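Subject: Re: [bench-automation] Budget round for the two-arm folding cell, what would you spend on?
5 min read

On a morning in July, Lyle Strickland wrote:

> We have to hand in our equipment request before the end of the
> month and I'm putting a two-arm table station on it, mostly for
> cloth handling (towels, wash cloths, simple garments later on).
> I know a few of you already have one. What did you leave out of
> your first budget that you wish you'd had in there? And is it
> crazy to ask for two stations in the first year? My boss likes
> the idea of two. I'm less sure.
>
> Also, fingertips. Buy, print, or wrap?

Lyle, so glad you asked this, I've been wanting an excuse to write it all down! We're in the middle of our own second-year request at Landholm so the spreadsheet is open in the other window anyway.

First the question you put last, since it's the cheapest one. Wrap them, for now. We looked at molded finger covers from Maillard and they're lovely, but the quote was per pair, with a minimum order, and we still hadn't decided on finger length. Meanwhile blue painter's tape comes by the roll from the hardware store down the street. We wrap the finger, leave the pad at the tip bare, and get on with it. It does get ragged. I'd put a line in the budget called "finger consumables" and make it bigger than feels reasonable, because it also covers replacement pads, and pads are where the money goes. Ours is 461 dollars for the year and I'm raising it.

Now the big stuff. The arms themselves were the easy part of our budget. Everyone gets quotes for arms. What we left out was everything the arms stand on, plug into and touch. In no special order:

- The table. We started with a folding table (I know, I know). Every time one arm stopped hard the other one shook. The replacement is a plain white top on a welded base that a local shop made for us, and it ran to 2,000 dollars delivered. Best money in the whole project. Get the white top if you're using cameras from overhead or on the wrists, pale cloth still shows up fine on it as long as your lights are even, and you can see crumbs and lint before they get into anything. Ask for it flat across the full width and get that in writing.

- Cable routing. Please, please budget for this. We had nothing. For months we had wires lying where the cloth goes, and a corner of a towel will find a wire every single time. A few clips, a length of drag chain, a grommet hole at the back edge of the table. It's maybe an afternoon of work if you think of it while the table is being built, and a miserable weekend with a hole saw if you don't.

- Spare fingers, the actual hard parts under the wrap. One full set per arm, on the shelf, from day one.

- Lights. Two flat panels, same color temperature, bolted to something. Ours were clamped to a bookcase until Brulent came to do the install check and the engineer politely asked if the bookcase was staying.

- Cloth! It sounds silly but it's a real line. Fuzzy cloth behaves very differently after many washes than it does out of the package, and you'll want both kinds. We bought 35 hand towels in the first batch and I should have bought them all in the same weight. Mixed weights made our early numbers really hard to read.

On labor, which I think is the one your boss will want to skip: someone has to stand there, reset the cloth, retape, sweep, write down what happened. Put the hours in. If you don't, they come out of whatever that person was supposed to be doing, and then in the fall you get asked why the other thing is late.

For a sense of what the daily work looks like at finger scale, and why I keep going on about tape and pads and wires:
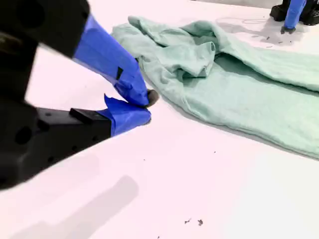

Lyle wrote back off-list while I was still drafting this and said I could answer it in public: his purchasing office has turned down "consumables" lines on capital requests before, so could the tape and pads and towels be folded into the station price, or does that cause trouble later?

It caused us a little trouble. We tried folding it in the first time, as a "starter kit", and it went through fine. But then it was a one-time purchase as far as the books were concerned, and when we ran out in the spring there was no account to buy more from. I ended up paying for tape out of my own pocket for a while. What worked better was splitting it: the starter kit goes in the capital request with the arms and table, and a separate small operating line starts the following quarter. Two forms instead of one, sorry. If your office is like ours they care a lot more about which form than about how much.

Second thing, on whether to ask for 2 stations. I'd ask for one station and a complete second table. That's the table, lights, clips, everything except the arms. I went back and forth on this with the Isance folks, who run cloth and cardboard side by side, and they did buy two full stations at once. They're happy, but they also have enough people to keep both busy. With a small group, the second pair of arms sits while you learn on the first pair, and the warranty clock runs the whole time. A second table gets used immediately. You can stage cloth on it, try camera heights, tape fingers, let a student practice folding by hand so they know what a good corner feels like. Then when the arms come you bolt them down and you're going the same week.

The exception is if your prices expire. Brulent held our quote open for a good long while, but I've heard of shorter. Ask for the date in writing before you pick the one-then-two plan, and ask whether the second pair gets the same price if you order inside the year. We didn't ask! I found out later that it was possible and I'm still a bit sore.

A few things I would not spend on in the first round:

- Fancy grippers. Plain two-finger ones have taken us through nearly everything on the towel list. When we get stuck it's on getting hold of one layer and leaving the next one alone, and a pricier gripper is not where I'd start with that. Try pad materials first, they're cheap and you can swap one in while the coffee is brewing.

- A full enclosure. Check with your safety people of course, ours were satisfied with slow speeds, a floor line and stop buttons on both sides, and yours may see it another way. Get that conversation done before you send in the form – we had to amend ours and it cost us a month.

- A service contract past the first year. Jury's out on this one. I'd love to hear from anyone who has used theirs.

If it would help I can send the spreadsheet with our prices blanked out. The column headings are the useful part anyway. It has a tab for things that broke, with what we paid and how long we waited, and the waiting column is worth showing to your boss when you argue for spares.

Good luck with it Lyle, and please post what you end up asking for. I'm really curious what other people think on the second station too, I know at least one group here went the other way.

Sent from the bench, excuse typos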